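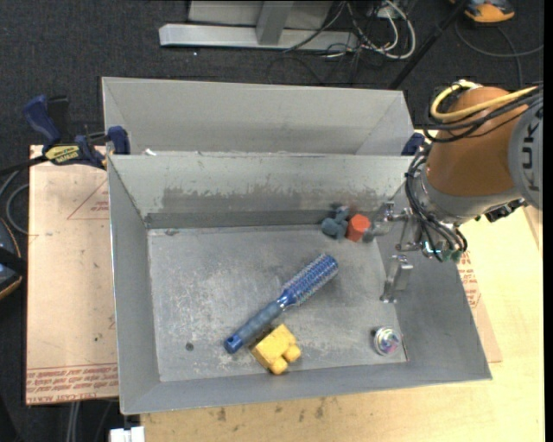

A blue round brush, a yellow toy block and other odds and ends in the bottom of a gray metal bin.

The Bin Will Not Save You

Sorting your stuff into containers has become a hobby, an industry and, for a few people, something close to a faith. Our writer tried it for a month and came out with the same hairbrush.

November 28, 2018

Every house I have ever lived in has had a place where the brush ends up with the toys. In my parents' house it was a drawer under the telephone. In mine it was the bottom of the hall closet until October, when I gave in and bought containers.

I should say that I did not want containers. I wanted less stuff. But the people who write about tidying have mostly stopped talking about less, which is a hard thing to sell, and started talking about bins. Ravitz, the store where I bought mine, has given them most of a floor. There are bins with lids and bins that hang from other bins. The Van Dijk line comes in five shades of what I would call beige. A Zallero starter set, with labels and a booklet, was 50 dollars, and that was the sale price.

The booklet asks you to begin by emptying one problem area into one large container. It calls this "the gather." You then pick up each item, decide what family it belongs to, and send it home to a smaller bin with its relatives. Brushes go with combs. Blocks go with blocks.

Fine so far. A brush is easy. It has a handle and bristles and it belongs in the bathroom, and if you own one round brush and no comb you can let the bathroom shelf be its home and skip the smaller bin entirely. A single toy block is harder. If the rest of the set is still in the house, the block can join it. If the rest of the set went to a cousin years ago, what you have is a yellow thing with knobs on it, and the booklet has no page for that.

Then come the objects I think of as the real population of any junk container: shiny round bits off something, and a lumpy plastic shape that was plainly a toy once and may still be one to somebody under four. I had plenty. The booklet suggests a bin labeled "Review." I filled my Review bin in an afternoon and have not reviewed it.

Ojārs Sproģis has cleared out houses for a living for 12 years, usually after a death or a sale, and he has a low opinion of the whole business. I met him in the garage of a home in Asard, where he was emptying shelves into plain metal tubs that looked as if they had been kicked down several flights of stairs.

"I open a closet and it is all boxes, very nice boxes, with writing on them," he told me. "Inside is the same garbage. They paid for the garbage to have a room."

He does use containers, but only while he is working. Things go in, he goes through them with the family, and the tub leaves the house with him. He likes metal because it can be scraped and scratched and it makes no difference to anyone. He dislikes lids. A lid, in his view, is a decision you have put off.

I asked what he does with the single blocks and the mystery parts. He held up 2 fingers. Either a person in the room can say what it is for, or it goes. He gives them a minute or so, and he doesn't let them phone a sister.

The tidying people would say this is harsh, and maybe it is. They would also say that their method is about feeling calm at home, and I did feel calm, for nearly a week. The hall closet looked like a catalog. Then my son needed a red block for a school project, and I had to open four lids to establish that we didn't have one. After that the lids stayed off, and a scarf went in with the batteries.

Defenders of the bin like to say that the urge is an old one. The Zallero booklet opens with a drawing of a merchant's chest marked 1741, all small drawers and brass pulls, under the words "They knew." I looked at that drawing for a while. One of the drawers is open. As far as I can tell it is full of string, a spoon and something round.

I took the five-shades-of-beige set back to Ravitz and kept one container, the biggest, with no lid. It sits on the closet floor. The brush was in it this morning.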